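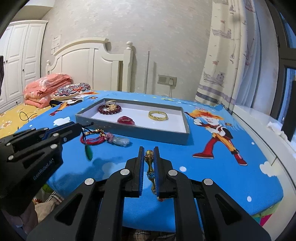 Man-lok Huang wrote:
I would not use an ultrasonic on that pendant until you know what the blue is. Cold enamel, fired enamel, glass and painted resin all behave differently, and from the front they can look the same. Openwork caps also hold old glue underneath, and glue is the first thing the bath will find.

tarnish_line wrote:
Agreed on the bath, but I need an answer on storage as well, as that was my original question. I have a mixed lot to sort and put away: the blue and gold pendant, a dark red beaded bracelet, a gold-toned ring with a heavy decorated top, a twisted one, and a red heart charm with lettering I would like to keep legible. At the moment all but the pendant share one shallow tray. There are 30 more pieces in a cookie tin that I haven't started on. Budget for boxes is small.

Feng-yi Shek wrote:
Separate them by hardness and by surface. Shared trays are fine for sorting and poor for keeping. A ring with a raised top lying on beads will mark the beads if the tray gets moved often, and drawers get moved every day.

What are the beads? If you don't know, weigh one strand and check temperature against your lip. Glass and stone feel cold and stay cold for a few seconds. Plastic doesn't.

oxbowlane wrote:
The lip test is unreliable in a warm room. I have had resin fool me and I have had jasper fool me. A 10x loupe at the drill hole tells you more. Glass chips in little shell shapes around the hole, molded plastic often has a seam or a soft edge, and dyed stone shows the color collecting in the cracks.

Feng-yi Shek wrote:
Drill hole is better, yes. I suggested the lip test for a first sort, when you have a tin of 30 and no loupe on the table.

tarnish_line wrote:
I have a loupe. Drill holes on the red beads have small chips with curved edges, and the color goes all the way through. So glass?

oxbowlane wrote:
Probably glass. Carnelian and red jasper can chip in a similar way. Look for round bubbles with strong side light. One bubble settles it.

Man-lok Huang wrote:
Back to storage. What I do:

Zip bags, polyethylene, 50 mm by 70 mm for single rings and charms. Press the air out. One anti-tarnish tab per box, not per bag.

Pendants go flat in a divided box with a square of unbleached cotton under them. Don't hang anything with a cap that is glued on. The weight of the bead pulls on the joint for years and one day the bead is on the floor of the closet.

Bracelets on elastic lie in a loose circle. Never stretched over a form.

I use the Vikus divided box with 12 sections. The lid is tight enough that small pieces don't migrate when it is tipped.

kettleworks wrote:
The 12-section box is too shallow for a ring with a tall top. I bought two and the lid pressed on the settings. Skurkura makes a deeper one with dividers you can slide out, which costs more, but I stopped having bent prongs after I switched.

Man-lok Huang wrote:
Mine closes over everything I own, but I don't own many tall rings. Measure the tallest piece first and add 3 mm for the cotton.

kettleworks wrote:
Fair.

pinback_43 wrote:
I disagree with plastic bags for plated base metal. If there is any moisture in the bag it stays there, and you get green spots at the solder joints. I have opened bags that were sealed in July and found every joint gone. Acid-free tissue in a cardboard box has never done that to me.

Feng-yi Shek wrote:
That is a drying problem. Wipe, leave out overnight, then bag. Tissue lets air in, and air is what tarnishes silver. For plated brass I would accept either method. For anything with real silver in it I would bag.

pinback_43 wrote:
Overnight isn't long enough where I live. Twisted and braided wire holds water between the strands. I give those a full day next to a dehumidifier and I still don't trust them.

tarnish_line wrote:
The twisted one is the piece I was least worried about, so that is useful. Is there any way to tell plated from solid without scratching it?

oxbowlane wrote:
Look at the high points of the twist under the loupe. Plating wears there first and the base shows through as pink, gray or a duller yellow. No wear doesn't prove it is solid. If it matters for money, have it tested. If it doesn't, treat it as plated and you can't go wrong.

Man-lok Huang wrote:
On the lettering on the heart: dry microfiber only. No polish, no alcohol. If the letters are printed on top of the gloss, alcohol can lift them in one pass. I lost the name off a Pleltell charm that way, and it was the only thing that made it worth keeping.

kettleworks wrote:
Seconded. Photograph the lettering before you touch it, too, with the light coming in low from one side.

tarnish_line wrote:
Plan so far, correct me if needed:
1. Loupe everything, write down material or "unknown".
2. Dry wipe. Nothing wet on the pendant or the heart.
3. Twisted piece rests a full day before storage.
4. Rings and charm bagged, pendant flat on cotton, bracelet in a loose circle in its own section.
5. Deep box if the tall ring needs it.

pinback_43 wrote:
Put the date on the box. Tabs expire and you will forget.

Feng-yi Shek wrote:
List is fine. For step 2, use a soft dry brush on the pendant cap before the cloth - fibers snag on openwork and you can pull a point up. Brush outward from the stem.

oxbowlane wrote:
And check the string on the bracelet while you have the loupe out. If the elastic looks chalky next to a bead, restring with 0.8 mm before you store it.

tarnish_line wrote:
It is chalky in two places. Ordering elastic tonight, and I'll start on the tin when it gets here.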